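Sticky drawers on painted dresser, wax or sand?

brinell_bay
Posted 2021-04-12
Okay so I painted my bedroom furniture white over the winter and I love how it looks, but now half the drawers fight me. Wood boxes, wood runners, nothing fancy. My grandmother's trick was rubbing a candle stub along the bottom edges. Is that still what people do, or am I going to regret it?

gekow77
Candle wax works for a month and then it grabs dust and you're back where you started. Sand the runners lightly, wipe them off, done. I did a whole hallway's worth of built-ins that way and never touched them again.

Linnea Engebretsen
I have to disagree with gekow a little! Sanding is permanent and wax isn't, so I'd always try wax first (paraffin, not beeswax, beeswax gets gummy). Pull the drawer all the way out and look for shiny spots — those are where it's rubbing. Mine was only binding on one side, and I would have sanded the wrong one if I'd gone in blind.

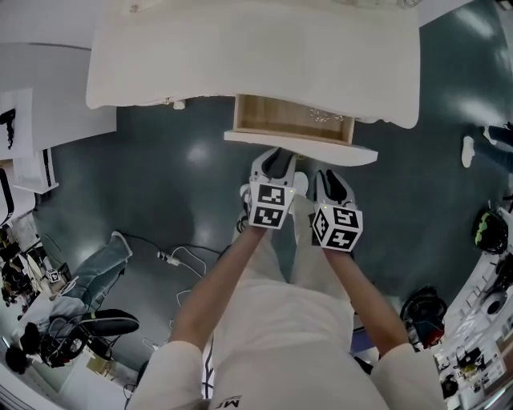
Also, how humid is your place? My drawers stick every April when the rain starts and then they loosen up by themselves once the heat kicks in. I fussed over one for 3 weekends before I figured that out, and by then it was sliding fine.

gekow77
Fair on the humidity. Still say beeswax vs paraffin makes no difference.

Linnea Engebretsen
Come open my mother's sideboard sometime and tell me that again, lol.

villasenor_fan
Did you paint the sides of the drawer boxes or the edges of the opening? Two coats on each side of a tight fit is plenty to jam it. If so, take the paint off there with 100 grit and leave the rest alone.

brinell_bay
Ugh. Yes. I painted the openings, they looked so sloppy next to the new fronts. Sanding those tonight, then paraffin on the runners. Do I need to seal the bare part after?

villasenor_fan
I wouldn't. Mine have been bare for years.

gekow77
Thin coat of shellac if it bugs you. Let it cure a few days before you put the drawers back in.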